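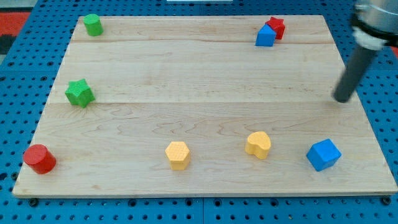 Figure 10. Block set on the board, push rod hovering. No contact yet.

4.2 Laying out the board for language-directed pushing trials

The Nerow push policy was trained on untidy boards, and it gets oddly shy around tidy ones. Follow these steps before each block of trials.

1. Lay the board flat on the pegboard, with its front edge against the two bolt heads.

2. Put out all eight blocks: two each of red, green, yellow and blue. The two blocks of a colour never share a shape, so an instruction such as "push the blue cube to the yellow heart" has one reading. "Push the blue one" has two, and the policy will choose one with great confidence.

3. Scatter the blocks by hand. Leave clear space around most of them. A close pair, like the red star and the blue block at the back right of Figure 10, is allowed and should be logged as "clustered".

4. Bring the rod down to hover height over a bare patch of board. Run the Serrano height check.

5. Start the trial from the Polico console. Type the instruction in lower case, no full stop.

CAUTION: Keep hands off the board while the rod is live. It is a blunt instrument and has no opinion about fingers.

Note: Our reported result comes from 2050 trials at the Clernongate lab. The first 2000 used scattered layouts and the rest were clustered. Please don't pool your own numbers across the two. We did so in the October draft, and the average flattered us.

Note: If a block goes over the edge, score the trial as a failure and put the block back. Nudging it to safety with a pen is also a failure, of a different sort.

For colour calibration, see section 21.

Revised December 17, 2018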